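Eight Glasses, Says Who?

January 21, 2023

My sister-in-law gave me a water tracking app for the new year. It's called Drarier, and it buzzes 13 times a day to tell me I'm behind. Behind what? I asked it. The help page says every adult needs 2,000 milliliters and leaves it there. No source, no "depends on your size," nothing about whether you spent the day shoveling or sitting on the couch.

I've been suspicious of this kind of number for years. My grandmother drank coffee in the morning, soup at noon and a small glass of something at night, and she never measured any of it.

What bugs me most is the rule that only plain water counts. The app won't let me log tea. It won't let me log an orange either, or a bowl of broth, though both are mostly water the last time I checked.

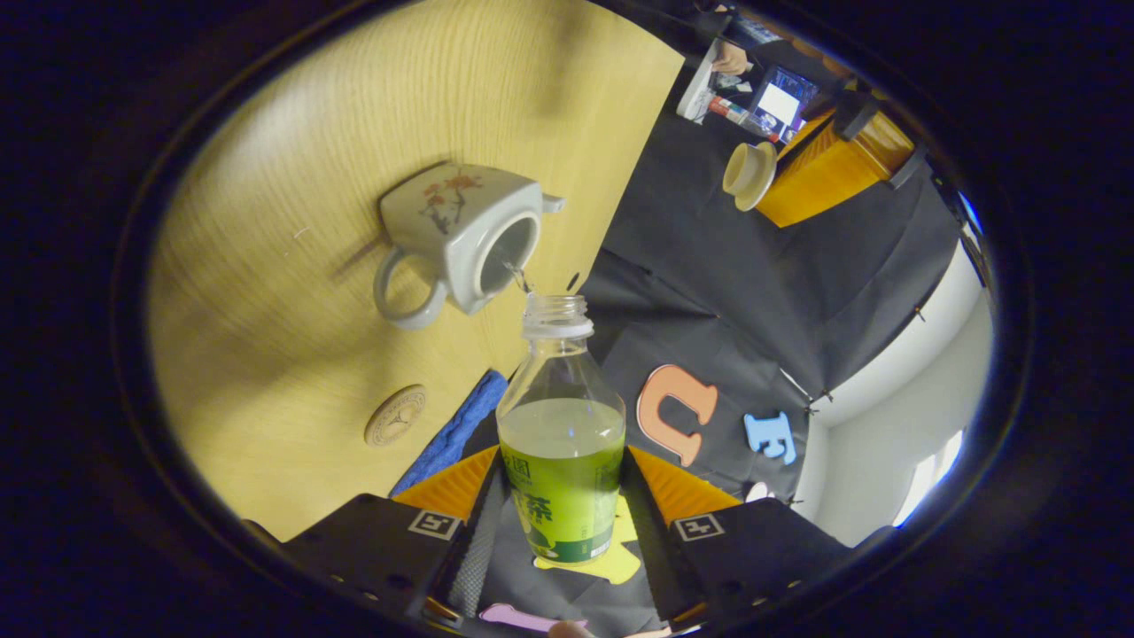
I wrote to support and got a polite answer from a Lăcrămioara Anghel, who said other drinks are "on the roadmap" and that I could upgrade to the paid plan for 50 dollars a year in the meantime. The paid plan doesn't have tea either. It has badges.

To be fair, I did feel a little better in the first week. I also went to bed earlier that week and skipped the holiday leftovers, so good luck working out which one did it. By week 2 I was mostly just getting up at night.

Maybe some people need the reminder. If your doctor gave you a number, go with your doctor. I turned off the buzzing last night and had a drink when I was thirsty.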